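October 6, 2021

# Unit prices need one unit

A shelf label carries two numbers. The larger is the price of the pack. The smaller is the price per unit of weight or volume, and it is the only one of the two that lets a shopper compare packs of different sizes. My argument is that the smaller number is badly specified, that the faults are easy to list, and that most of them could be fixed by a single rule: one shelf, one unit.

The simplest fault is a mixed base. Suppose Kevex crackers are priced per 100 g and Graltus crackers, on the same shelf, per kilogram. Both labels are correct. To compare them the shopper must multiply one by ten or divide the other by ten, which is not difficult, but it has to be done standing up, from labels at different heights, often with someone waiting to get past. A comparison figure that needs conversion before it can be compared has failed at its only job.

I spent part of August reading labels in the shops of Grelbridge, with a notebook and the permission of the managers. I recorded 1,329 labels on packaged food and drink. The categories with the worst mixing were the ones with the widest range of pack sizes: snacks, juice, breakfast cereal, sauces. Flour and sugar gave little trouble. They come in a few sizes, and the labels tend to agree.

Small packs deserve separate attention. A lunchbox portion can cost far more per gram than the family pack of the same product, and the unit price is where this ought to show. It is also where the type is smallest, as the label is cut to the width of the facing and a narrow product gets a narrow label. On several of the labels I recorded, the unit price was under half the height of the pack price. On the narrowest it had been shortened to the point where the unit was missing and only the figure remained. 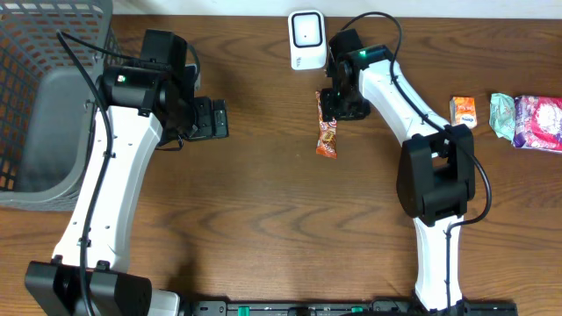
One reader of the first draft objected that all this assumes people shop by the gram. Parents buying for a packed lunch, the comment ran, want one portion per child per day, and a price per kilogram tells them nothing about whether the portion is the right size or whether it will come home uneaten. The reader would sooner have a price per portion in large type and the rest left to those with an interest in arithmetic.

I take the point about waste. A cheap kilogram is not cheap if a third of it is thrown away. But price per portion has a defect that price per kilogram lacks, which is that the maker decides what a portion is. Reduce the portion from 30 g to 25 g and the price per portion falls, with no change in what the shopper pays for food. A gram cannot be adjusted in this way. If a portion price is wanted it should be printed as well, on the pack, and kept off the comparison line.

There is a related problem with multipacks. A Bergeron multipack of 5 cartons may be labelled per carton in one shop and per litre in the next. Per carton is useful against another multipack of the same carton. Against a one-litre bottle it is no use at all, and the one-litre bottle is what the multipack should be measured against. The bottle is nearly always labelled per litre. The two products share a shelf and, for practical purposes, a purpose.

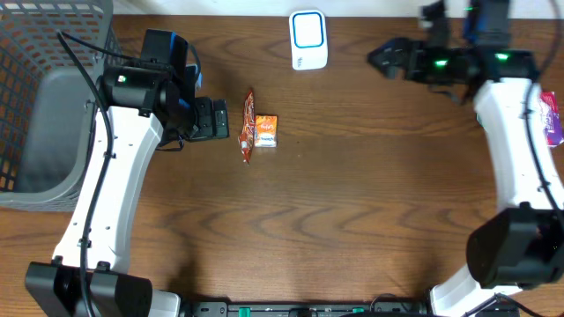
*Orange snack packet and small orange juice box, with a grey plastic basket to the left.*

Promotions make matters worse. When a pack is reduced, a second label is clipped over the first. In the shops I visited the second label usually gave the new pack price and left out the unit price altogether. The shopper is then comparing a reduced product with no unit price against a full-price product that has one. Where the offer depends on buying 2 packs, the proper unit price is the price for both divided by the weight of both, and I found this printed very seldom. It is a trivial calculation for the system that prints the label. The system already holds the pack weight, or it could not have printed the original.

The usual defence is cost. Relabelling a shop takes staff time, and label stock is ordered in advance. I accept this for paper labels and would allow a long changeover, with new formats brought in as old labels are replaced. Electronic shelf labels have no such excuse. The layout is held centrally and can be changed overnight.

A second defence is that the information is also on the pack. This is partly true. The net weight is on the pack, and a shopper with the weight and the price can work out the rest. But the weight may be on the back, or under a fold, or printed in a colour close to that of the background. Cartons rub against each other in transit and against the shelf edge once they arrive, and print on an outer face does not always survive it.

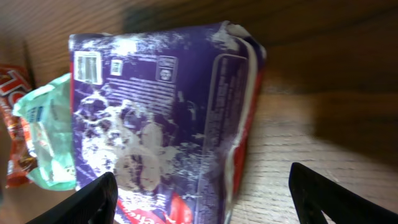 The shelf label, by contrast, is fixed, faces outward and is replaced when it becomes illegible. It is the sensible place for the comparison figure and should be treated as the primary one.

The specification I would propose is short. Solids are priced per kilogram and liquids per litre, with no option of 100 g or 100 ml. The base is then 1,000 g or 1,000 ml throughout, and it does not matter that the figures for saffron or vanilla look alarming. The unit price is printed at no less than half the height of the pack price. Multipacks are priced on total contents. Promotional labels carry a unit price worked out on the terms of the offer. Products sold by count, such as eggs or dishwasher tablets, are priced per item, and every product on that shelf follows suit.

Some awkward cases remain. Concentrated drinks are sold by the litre and drunk at several times that volume, so a price per litre of syrup cannot be set against a price per litre of juice. Tinned goods raise the question of drained weight – I would use it wherever it is declared. Dried pulses and tinned pulses cannot be compared on any base without a table of cooked yields, and I would leave them alone.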